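Farah Liew runs the returns desk at Osman, a rental shop in Flusden that lends out umbrellas, rain gear and folding chairs. Since the spring she has been trying out Conano, a two-arm tabletop kit that rents by the month.

"We got 297 umbrellas back in one week," Liew said. "Somebody has to fold them and put them away. I wanted to see if a machine could do the last part."

The kit shipped in two crates. Setup took her and a coworker, Boonmee Onsri, most of a day, and the cable guide was the hard part. "The manual skips a page on the rail bolts," Onsri said. "I called support and they emailed it." 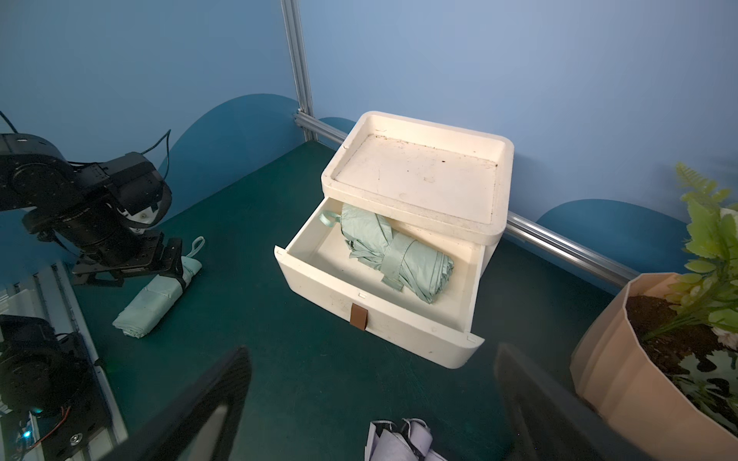 Liew starts the arms on folded umbrellas and a drawer. She said the grip is good on anything with the strap fastened and poor on anything left open. In her log, 156 umbrellas were put away before the first service call, and 18 had to be done over by hand.

Darmawan Govindasamy, who handles rentals for Conano, said a software update is planned for August. "Loose fabric is the thing people ask about most," he said.

Asked if she would keep the kit, Liew said she would take it for another three months. She wants a lower price and a shorter cable. "It's slow," she said. "I can do other work while it runs, so I can live with slow."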